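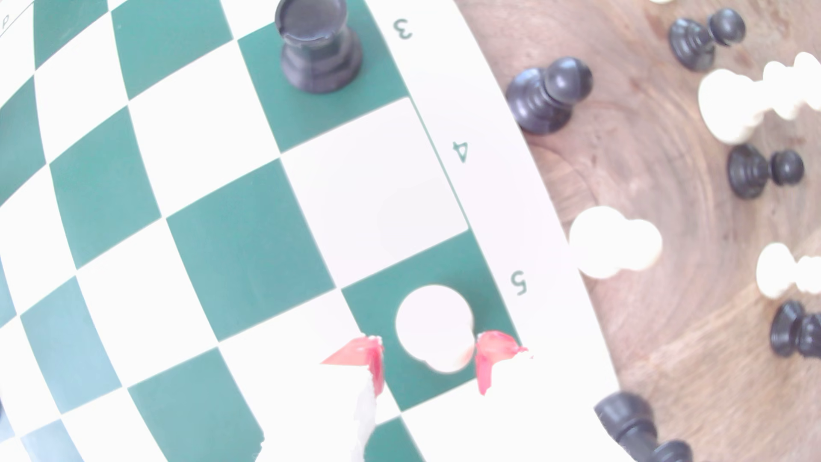
Rollbrett Vinyl, grün-weiß, Randbeschriftung 3 bis 5. Schwarzer Turm neben der 3.

Thema: Rollbrett bleibt wellig, Figuren kippen

calimlim_h
Verfasst am 11/16/19
Wir haben für den Vereinsabend Rollbretter von Grokberg bekommen, Vinyl, grün-weiß. Nach dem Ausrollen bleiben bei mir die Ränder oben. Figuren auf der Randreihe stehen schief. Gegenrollen über Nacht brachte wenig. Was macht ihr?

Turmendspiel142
Gegenrollen ist richtig, aber 20 Minuten in warmem Raum reichen. Danach flach unter Bücher. Heizkörper vermeiden, das Material verzieht sich dauerhaft.

litard
Widerspruch. Unter Büchern bleiben Kanten stehen, wenn der Stapel kleiner ist als das Brett. Ich lagere meine nur noch liegend, seit Januar kein Problem mehr. Rollen nur für den Transport, Druckseite nach außen.
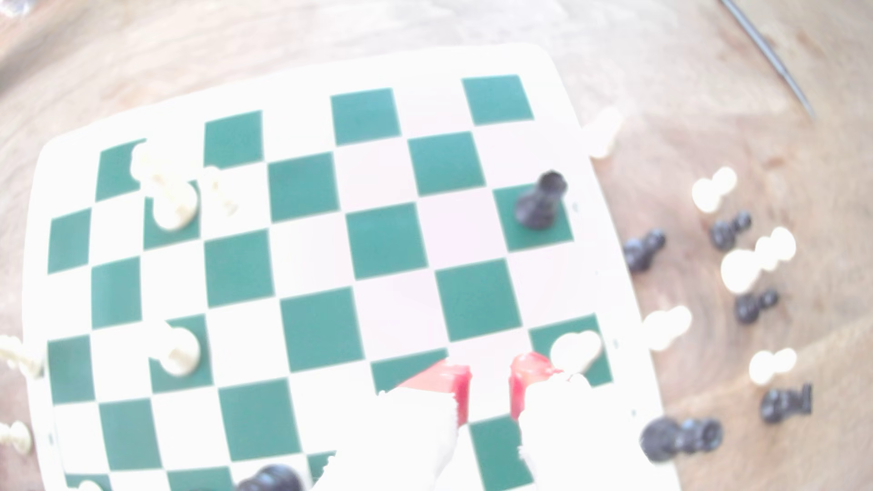 Brett auf Holztisch, ein Teil der Figuren liegt daneben.

calimlim_h
Druckseite nach außen steht bei Grokberg anders im Beiblatt. Dort: nach innen, wegen Abrieb.

litard
Abrieb ist bei Vinyl nachrangig. Rollt man nach innen, steigen die Kanten.

Turmendspiel142
Zum Kippen: Figurengewicht prüfen. Leichte Kunststofffiguren ohne Beschwerung stehen auf jeder Welle schlecht. Den Satz von Arummont gibt es beschwert. Außerdem geschlagene Figuren weg vom Brettrand. Liegt eine unter der Matte, ist die Welle hausgemacht.
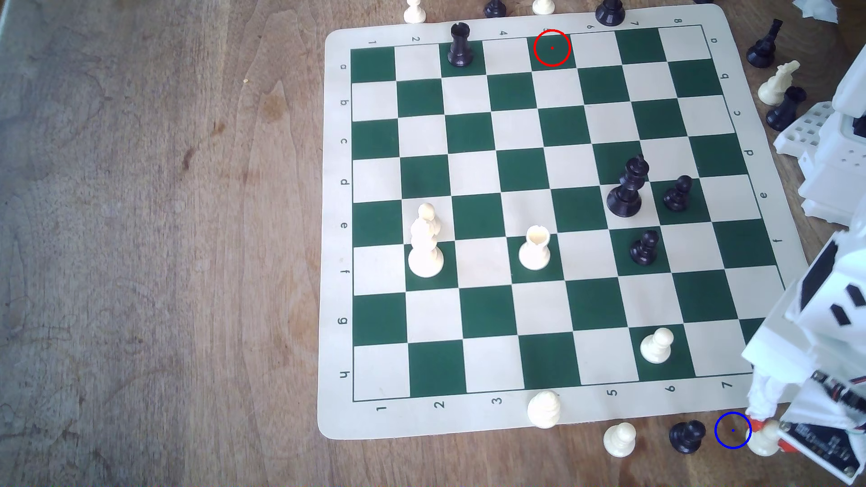

Remedios Sarmiento

Zur Ablage noch: Bei uns liegen geschlagene Figuren auf dem Holz rund ums Brett, beide Farben gemischt. Die weiße Dame überlappt den Rand bei der 4. Für eine Analysestellung mit wenigen Figuren genügt das. Im Turnier würde ich nach Farben trennen.

litard
Der Rand ist zum Ablesen da. Dame runter.

Remedios Sarmiento
Die 4 steht am gegenüberliegenden Rand noch einmal. Ablesen geht.

calimlim_h
Ich teste jetzt 6 Bretter, die eine Hälfte innen gerollt, die andere außen. Ergebnis kommt hier rein.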